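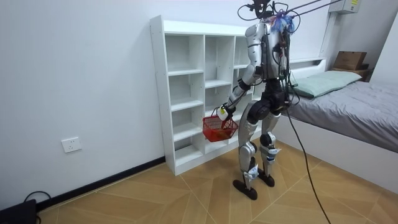 White cubby shelf against the back wall, with a small red basket in front of the lower shelves.

Keeping Old Books at Home

Stand hardcovers upright and snug, but leave enough slack to get two fingers around a spine. Pull from the middle of the spine, never the top edge.

Very large volumes go flat, three to a stack at most.

Musty novels: put the book in a lidded tub beside an open dish of baking soda and leave it for 18 days. Don't let the powder touch the pages.

Dust the top edges with a soft, dry paintbrush, working away from the spine. I do mine every July.

Pencil notes by a former owner should stay. Takeshi Hattori bought a set of Victorian novels in Drolldale and erased the margins of volume one. He left the others alone.

Use plain paper slips as bookmarks.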